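Notes for the Gallow evening talk – "Keeping a Neighborhood Choir Singing"
Jacobus Ntuli

Start slowly. Let people find their seats and finish their tea. Say good evening and thank the Baloyi Hall folks for the heaters, which we all remember doing without last November.

I want to begin with my aunt's kitchen, where I first heard people sing in parts without a scrap of paper between them. She would be peeling potatoes and start a tune, and whoever was at the table would find a line underneath it. (Hum the opening here if my throat is up to it. If it isn't, just tell them it was a low, rocking sort of tune and move along.)

Then the story of our first rehearsal. We had 12 singers and one borrowed keyboard with a sticky F, and I had picked a piece that was far too hard for any of us, me most of all. We got through four bars in an hour and a half! I drove home sure that I would never see those people again, and the next week they all came back and one had brought her sister.

Say a bit about why I stopped handing out sheet music on the first night. Half the room reads and half doesn't, and the moment paper comes out, the half that doesn't goes quiet and looks at its shoes. So I sing a line, they sing it back, and we go on like that until it sticks. The readers grumble a little – let them grumble – and by the second month they are listening to each other far better than they used to.

Pause for water.

Next, the altos. Be kind about the altos. Tell the one about the Plarnano concert, where they came in two beats early, perfectly in tune and with great confidence, and the rest of us had to run and catch them. The audience thought it was written that way. A man came up afterward and asked where he could buy the arrangement.

Money, quickly, as somebody always asks. We charge nothing at the door and pass a basket at the break. Our best night brought in $248, and that paid for the hall and a decent secondhand music stand. Keep this part short, my wife says I go on about the basket.
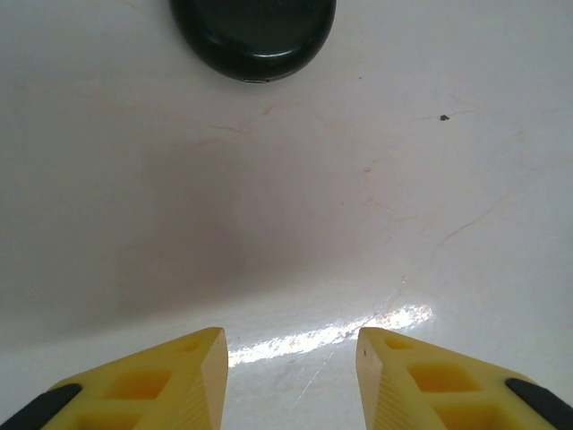
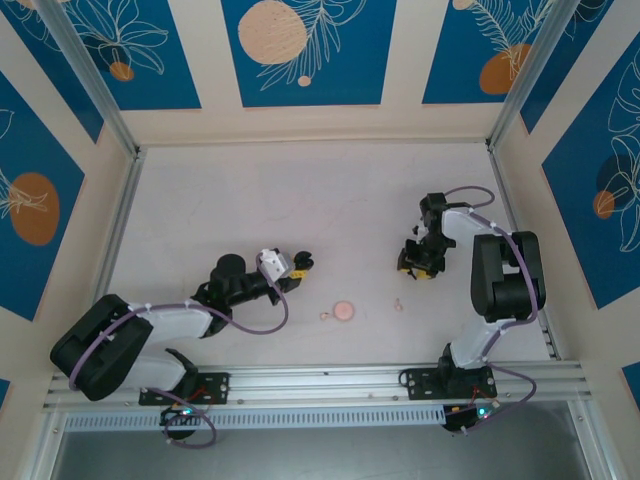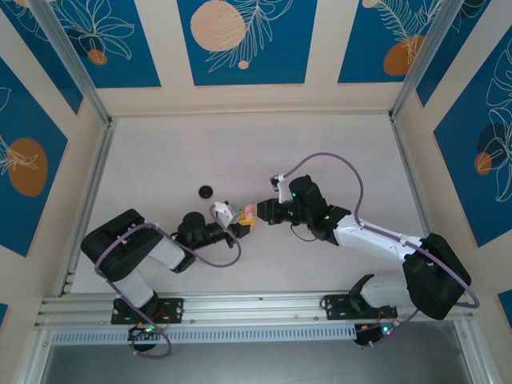
So, breathing together. Ask everyone in the room to put a hand on their ribs and breathe in while I count to four, then let it out on a soft "ooo." Don't correct anybody. Do it again and ask them to listen for the person on their left this time. There is nearly always a giggle, and it's fine to wait for it to pass.

Teach the Flostance round if there is time. Left side of the room starts, right side comes in on "river." Remember to pitch it lower than feels natural – people are tired in the evening and the top note is a stretch. If it falls apart, stop, laugh, and give the starting note again.

Questions after that. Sign-up sheet is on the table by the coats, and please bring a pen, the last one walked off.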